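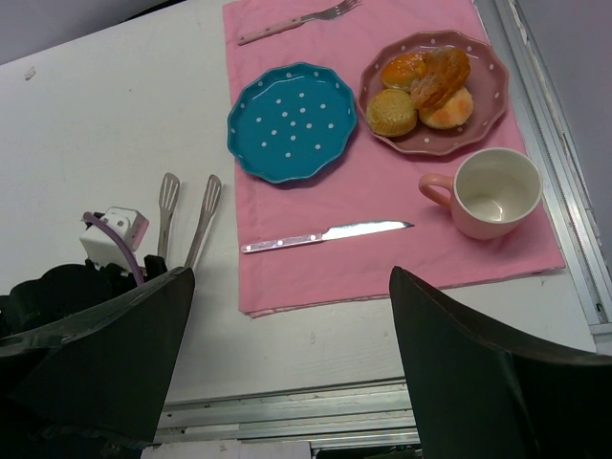 RERIVTHORPE, June: Jamness, the new breakfast table setting from Thorlacius, goes on view this month at the Jerner shop in Rerivthorpe, and we are so happy to finally share it! It is a setting for one person, made for the kind of breakfast that runs well past the second cup. Two scalloped plates with white polka dots sit at the heart of it, one teal-blue and one dusty pink, and the pink plate has room for four pastries piled close together with a band of dots still showing around them. The knife and fork have pale pink handles with small white dots, and there is a pink mug with a glossy white interior.

Jamness began as a drawing of a plate edge. Nanna Þrastardóttir, who leads design at Thorlacius, wanted a rim with a soft wave to it, and she kept redrawing the curve until it looked right from a chair as well as from above. The dots came later, and so did the second color.

"I grew up in a house where breakfast was the meal people dressed up for," said Þrastardóttir. "My grandmother would put out a cloth even if it was only toast. I wanted plates that make you want to do that, and I wanted them cheerful enough that you'd use them in the dark part of winter too."

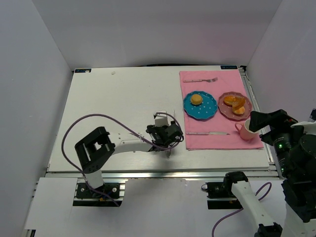
The setting is meant to be moved around. Put the bread on one plate and the fruit on the other, or keep one plate clear for crumbs and jam (there will be jam). Thorlacius has tried it with one plate stacked on the other as well, and the colors look lovely that way. A cloth placemat in pink holds it all together, and it is fine to leave it a little creased.

Before settling on the final colors, Thorlacius invited 198 people from in and near Rerivthorpe to lay a breakfast place the way they do at home. Plenty of them put the mug on the right. A surprising number wanted a second plate, even those who had only taken one bun, and that is how the setting grew from one plate to two. Their notes also led to a slightly larger handle on the mug.

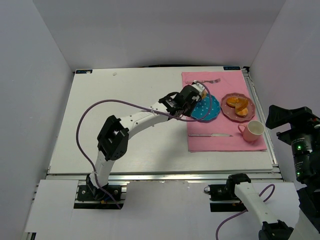 The Jamness setting on its pink cloth placemat.

The first run is 1240 settings. Each one includes two plates, a mug, a knife, a fork and a placemat, and the plates will also be sold one at a time for anyone who would like four blues and no pinks. Food is not included, though the Jerner shop will have buns and coffee out from 9 a.m. until noon through the whole of June, and visitors are welcome to sit down and eat from the new plates.

A matching bowl is being drawn now. Þrastardóttir hopes to show it at the same shop when the porridge weather comes back.

Press contact: Nanna Þrastardóttir, Thorlacius, Rerivthorpe. Samples can be borrowed for photography on request.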